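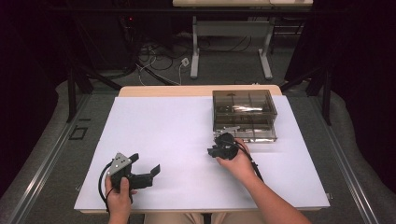

*Two grippers, one parts box, the small metal piece at the front corner.*

# Can a machine sort my small parts yet, or am I dreaming

Posted by **Ermira Angelovski** in Workshop & Home Automation

Short version: I run a two-person repair bench out of a garage unit, mostly sewing machines, some old typewriters. At the end of every day there's a pile of little metal bits that have to go back in the divided boxes. Screws, springs, clips, tiny bobbin parts. I hate it. Takes me until 7 most evenings and I put half of them in the wrong slot anyway.

I keep reading that robots can fold shirts and load dishwashers now. So is there something I can buy, today, that picks up a small part off a table and drops it in the right compartment? Doesn't have to be fast. Could run overnight for all I care.

What I've looked at so far:

- a secondhand arm from Grorora, 3424 dollars, no gripper included (!)
- a tabletop kit from Welwood, 657 dollars, looks like a toy but the reviews are ok
- paying my nephew

Budget is maybe the Welwood one plus a bit. I can solder, can't really program. The boxes are plastic with lids, if that matters. Two hands needed to open the stiff ones. Thanks in advance, sorry if this is teh wrong section.

---

**Enda Brophy**

Depends what "sort" means. Picking up one known part from one known spot and dropping it in one known slot — yes, that's been doable for decades, every factory does it. A mixed pile where everything's on top of everything else, no. Not at your budget. Not at mine either and I do this for work.

The bits that will kill you:

1. **Shiny little metal parts.** Cameras hate them. Glare, reflections, the arm thinks the screw is half an inch from where it is.
2. **See-through boxes.** Same problem but worse. Tinted plastic, clear lid, dividers behind dividers. You see a box. A depth camera sees fog. Take the lid off or switch to plain white trays before you spend any money on robots.
3. **Reaching into small compartments.** Gripper fingers are fat. If the slot is narrower than the fingers you can only drop from above, and springs bounce.
4. **Lids.** Holding with one hand and opening with the other means two arms. Now you've doubled everything.

Where it's actually moving along is people doing the job by hand with grippers, over and over, and a model learning from the recordings. Box on a board, a gripper in each hand, pick up the little part. Looks silly, works better than I expected. Grasping with the fingers you'll end up with on the robot is the point, your own fingertips cheat too much. But you need a LOT of runs. The last small parts job I was on, we did 336 and it was hopeless. At 1000 it was decent on two kinds of part and still useless on springs.

And that was with someone sitting there to fix it when it stuck. Overnight, alone, I would not.

For 657 I'd buy the Welwood only if you want a hobby. It'll move a bobbin from A to B. Skip the Grorora unless you have already got a gripper and a free winter.

What I'd do: a vibrating tray or a set of stacked sieves for the screws. Dumb, cheap, sorts by size while you're sweeping up. Then the clips and springs by hand. That's most of your pile gone.

---

**brestumitz_bench**

had the Welwood. returned it. the claw couldn't hold anything smaller then a grape

magnet on a stick is four bucks

---

**Ní Bhriain Repairs**

Disagree a little with Enda. If you're willing to lay the parts out on a flat white surface, not touching, a cheap arm with a downward camera can manage washers and bigger screws. We got ours going in January. Matte white board, lamp off to the side so there's less glare, open trays in a fixed spot with tape marks so they never shift.

But laying them out takes nearly as long as sorting them. My wife pointed this out. I still run it because I like watching it.

Springs — no. Ours flings them.

---

**Ermira Angelovski**

Ok so not yet. Ordering the sieves and will try white trays with no lids, that part makes sense even for my own eyes. Enda, do the sieves scratch plated screws? Some of mine are for machines people want looking nice.

---

**Enda Brophy**

Steel mesh can, a bit. Get nylon, and don't leave them shaking all night.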